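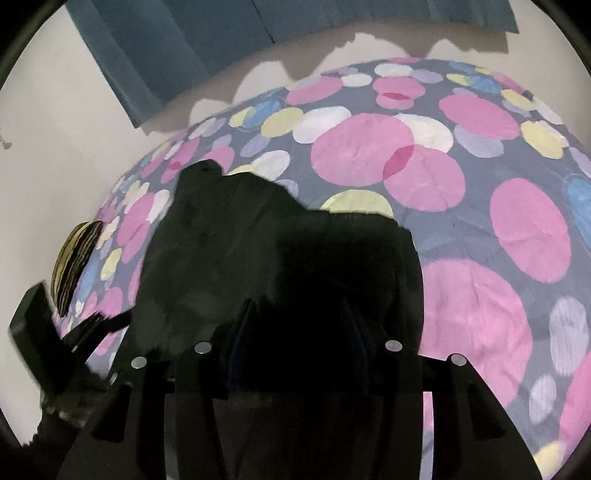 Re: Dark cloth on patterned bedding, keep or drop?
From: Valdis Ozoliņš
To: Eskola handheld demos list

On the Bultmont thread, someone wrote:

> We have 548 bedroom demos from the first round and I am going through
> them before training. A lot of them have a dark cloth on a spotted sheet,
> and the fingers of the gripper are black too. In some of these I can't
> tell where the finger stops and the cloth starts. Would you drop them?
> Also, does it matter that people come at the cloth from different
> sides? I told everyone to do it the way they would at home.

I would keep most of them. We had the same worry at Gidmont and pulled 93 demos for low contrast between finger and cloth. The policy trained without them did worse on dark laundry, so we put them back. What matters more is whether the tracking held. If the pose jumps, drop the demo. If the pose is smooth and you just can't see the fingertip, leave it in.

A busy sheet helps the tracking, by the way. Big spots with clear outlines give it plenty to hold on to, much more than a plain wall does. Where we lost tracking, it was mostly people tilting the tool up so that it looked at the wall for a second or two.

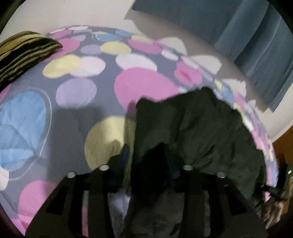

On the second question, yes, it matters some. With cloth I ask people to pick one rule and stay with it for the whole session. Ours is to go for the nearest raised fold, close slowly, and wait a beat before lifting. The wait looks silly when you do it, but it makes the grasp easy to find in the gripper width signal when you cut the demos later. Without it our splitter missed 22 grasps in one batch and I had to mark them by hand.

Two smaller things. Move the arm at the speed your robot can move. People are a lot faster with the hand tool than they think, and Flornex replays their motion as is unless you set a limit. And leave the room lights alone during a session. Shadows from the tool fall on the bed anyway — that is fine, the robot will cast them too.

We ended up with 1029 demos for the cloth task. I can send the script that checks for pose jumps if you want it. It expects the old log format, so you may have to rename a few columns.

Valdis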